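# 젤트몬트(Jeltmont) 만화 단행본 보관 상자

품번 2,669 | 제조 그루텍(Gruteck) | 공급 이스텔(Istell) 자료보존사업부

## 제품 개요

젤트몬트 보관 상자는 낱권으로 발행되는 연재 만화와 이를 묶은 단행본을 장기간 보관하기 위하여 제작된 중성지 상자입니다. 도서관 만화 자료실, 전문 서점, 개인 수집가를 대상으로 공급하며, 개봉 후 별도의 도구 없이 조립할 수 있습니다.

미니시리즈가 정규 연재로 전환되거나 발행 간격이 불규칙한 작품의 경우, 한 상자 안에서 권호 순서를 유지하기가 어렵습니다. 본 제품은 위치를 옮길 수 있는 칸막이 3장을 포함하고 있어, 작품별 또는 연재분별로 구획을 나누고 이후 발행분이 추가될 때 다시 조정할 수 있습니다.

## 구성

- 상자 본체 및 분리형 덮개
- 이동식 칸막이 3장
- 색인표 40매(작품명, 권호, 입수일 기재란 포함)
- 조립 안내문(국문, 영문)

## 재질 및 구조

본체와 덮개는 산성 성분을 제거한 골판지로 제작되며, 내면에는 완충 처리된 종이를 덧대었습니다. 모서리는 이중으로 접어 고정하는 구조이며 접착제와 금속 철심을 사용하지 않습니다. 양쪽 측면에는 손잡이 구멍이 있고, 빛이 들어오지 않도록 안쪽 날개로 막을 수 있습니다.

상자 앞면에는 색인표를 끼우는 홈이 있습니다. 색인표는 연필 또는 안료 잉크 필기구로 작성하시기 바랍니다. 수성 필기구를 사용할 경우 습도가 높은 환경에서 번질 수 있습니다.

## 수납량

개별 보호 비닐에 넣은 낱권 만화를 기준으로 약 150권까지 세워서 보관할 수 있습니다. 받침판을 함께 사용하는 경우 수납량은 줄어듭니다. 양장본은 책등이 아래로 향하지 않도록 세워 넣고, 판형이 서로 다른 책은 칸막이로 구분하여 주십시오. 내용물이 적을 때에는 책이 기울지 않도록 칸막이를 책 쪽으로 밀어 고정합니다.

## 사용 및 관리

1. 상자는 직사광선과 난방 기구에서 떨어진 실내에 둡니다.
2. 바닥에 직접 놓지 않고 선반이나 받침대 위에 올려 둡니다.
3. 상자를 쌓을 경우 3단을 넘지 않도록 합니다.
4. 표면의 먼지는 마른 천으로 닦고, 물이나 세정제를 사용하지 않습니다.
5. 칸막이의 위치를 바꿀 때에는 인접한 책을 먼저 꺼냅니다.

서명본이나 표지 변형판은 일반 권호와 구획을 달리하여 보관하시기를 권장합니다. 색인표의 비고란에 인쇄 차수를 기재하여 두면 동일 권호의 재쇄본을 구별하는 데 도움이 됩니다.

## 주문 안내

상자는 납작하게 접은 상태로 출고됩니다. 기관 구매의 경우 견적서와 납품서를 함께 발급하며, 색인표의 추가 주문은 40매 단위로 받습니다. 스페어(Sfeir) 계열의 기존 상자를 사용 중인 기관은 칸막이 규격이 다르므로 혼용하실 수 없습니다.

조립하지 않은 제품은 수령 후 교환을 신청할 수 있습니다. 운송 중 모서리가 눌린 제품은 포장재를 폐기하기 전에 사업부로 연락하여 주십시오.

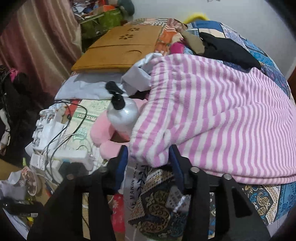
Tania Barua: 다섯 권짜리 미니시리즈를 모으다가 정규 연재로 이어지는 바람에 상자를 새로 샀습니다. 칸막이를 옮길 수 있어서 앞부분과 뒷부분을 한 상자에 두었고, 권호 찾기가 훨씬 편합니다. 다만 색인표 칸이 좁아서 긴 제목은 두 줄로 써야 합니다. 판형이 조금 큰 특별호도 같이 넣을 수 있는지 궁금합니다.

**이스텔 자료보존사업부 답변:** 의견을 보내 주셔서 감사합니다. 특별호는 덮개가 눌림 없이 닫히는 경우에 한하여 함께 보관하실 수 있습니다. 덮개가 들뜨는 경우에는 대형판용 상자(품번 1,465)를 이용하여 주시기 바랍니다. 색인표 기재란에 관한 의견은 제조사인 그루텍에 전달하였습니다.

## 관련 제품

- 젤트몬트 대형판용 상자, 품번 1,465
- 젤트몬트 추가 색인표, 40매
- 젤트몬트 교체용 칸막이, 3장 1조

제품 정보 최종 수정일: 22. 9. 24.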